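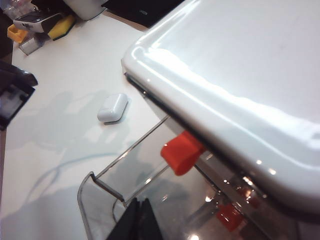
White lid, clear sides, red-orange tabs. There's a little white piece on the table next to it as well.

Small Storage, Big Relief: Our Desk Tidy Gallery

Well, we finally did it! After what felt like a whole year of saying "we really ought to sort out the desks," we picked a Monday, put the coffee on, and went through all the little things that pile up in an office like ours. I mean the paper clips and the spare keys and the sticky notes with one sheet left on them, plus the batteries that may or may not have any life in them (we have a tester now, so please use it, it lives by the printer).

Melahat Akgül got the whole thing going. She had already done the supply closet at our old place on Caston Street, so she knew what she was in for, and she made us a plan that fit on one sheet of paper. Each desk got 90 minutes, which sounded like plenty when she said it and was not nearly enough for mine. I had things in there from before the move, including a key tagged 1819 that doesn't fit any door in this building. If you know what it opens, please come and see me!

What I liked best was how pleasant it was once we got started. People wandered over to help each other, and we found the good hole punch, and a few of us ended up swapping pens like baseball cards.

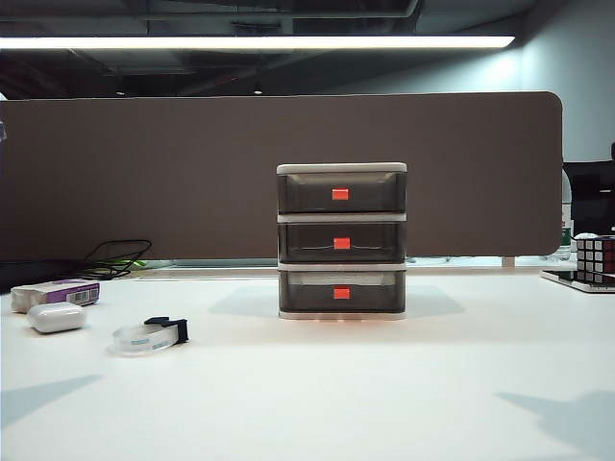
Office Services, Trultorow – Second Floor

Three little drawers, one on top of the other, with smoky fronts you can more or less see through and a red-orange tab in the middle of each one. I'm very fond of this style for a desktop because it goes up instead of out, and most of us don't have much room to go out. It looks nice against the brown of the desk partition, too.

A word on how to fill one of these, as I was asked more than once. I'd give the top drawer to whatever you reach for all day long, so clips and a few good pens if they fit. The middle one can take stamps, labels and tape refills. Then the bottom one is for the things you only want now and again, and I think it's perfectly fine to let that one get a bit messy – everybody needs one messy drawer. The only thing I'd ask is that we keep food out of them. We had an incident with some raisins in the spring and I would rather not go through that again.

If you like labels, Melahat has the label maker and plenty of tape for it. She'll print you up to 12 at a time and then she'd like you to let somebody else have a turn, which seems fair to me. Small print works best on a drawer this size, and a short word is better than a long one. "Clips" is all you need!

We talked about matching everything across the floor so it would look smart, and then we decided people should just have what suits them. Some of us are drawer people and some of us would much sooner have one roomy box with a lid. I went back and forth on it for days and now I have one of each, so I'm no help at all.

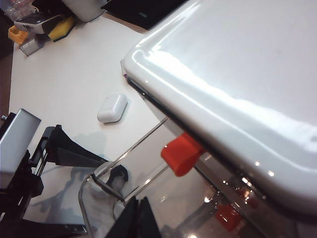 Sharing What You Don't Need

Once all the desks were done we had 76 items left over that were too good to throw out. There were staplers, rulers, a stack of unused notebooks and more binder clips than I ever want to see again. They're set out on the shelf in the Stergiou Room, next to the window, and anyone on any floor is welcome to them. You don't have to ask or sign for anything, just take what you'll use.

Whatever is still there at the end of August will go in the donation box downstairs. If you have things of your own to add, pop them on the left side of the shelf, and please check that pens write and scissors cut before you leave them for someone else.

We'd love to have pictures of your desks too, tidy or on the way there. Drop them off with Melahat or with me and I'll add them to this page when I get a quiet afternoon. The third floor has been saying for weeks that theirs look better than ours, so come on, let's see them!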